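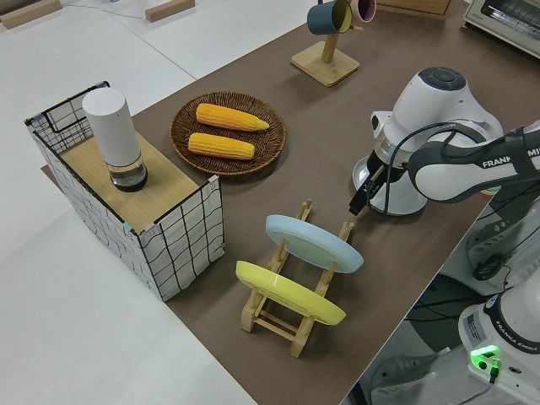

Progress Report to the Mutau Fund
Jarside Practice Kitchen, 8/24/25

Dear friends at Mutau,

Thank you again for your patience with us, and for the kind note you sent along with the last payment. It is pinned up by the door where everyone can read it. I promised a proper report on the tabletop kitchen, so I hope you have a cup of something nearby, as I do tend to go on a bit.

When we wrote to you in March, Jarside had a table, a box of odds and ends and a lot of hope. We now have a setup we are really fond of! There is a wooden dish rack for the plates, a mug tree, a round wicker basket for the corn, and a toaster oven. Of the $2,896 you granted us for furnishings we have spent all but $192, and we would love to keep that back for a few more dishes, if you agree.

The mug tree has been the surprise favorite. We very nearly left it off the order (I thought it would be in the way, and I was wrong), but hanging a mug on a peg is a lovely small job, and people like to do it over and over.
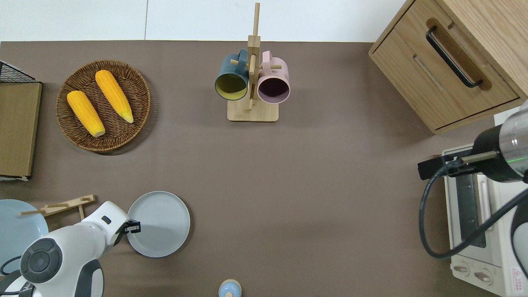
We also spent a long while on where things should go. Our first layout had everything lined up in a row, very neat, and it felt like a store shelf. We have been through 19 layouts since then, and I kept a sketch of every one. What we like now is a looser arrangement, with the basket and the mugs within easy reach of each other and some open tabletop left for working on. A real kitchen is a bit of a jumble, after all, and we want putting things away to feel the way it does at home.

A few things are still on our list. We want a second basket, so that the corn can be moved from one to the other, and we need to settle on a good home for the clips, which do wander. Pestum has offered us a discount on plates, and I will send you the quote as soon as I have it.

Please do come and see it whenever you can. The kettle in the office is always on.

With warm thanks,
The Jarside team

Related items
Jarside spring update
Choosing baskets and racks: notes from Zeman
Mutau Fund: how to report

Comments (2)
So glad the mug tree stayed! We have one at Zeman and it gets used all day long.
Could you share the layout sketches? We are just setting up our own table.

Contact us | Copyright Jarside | Back to top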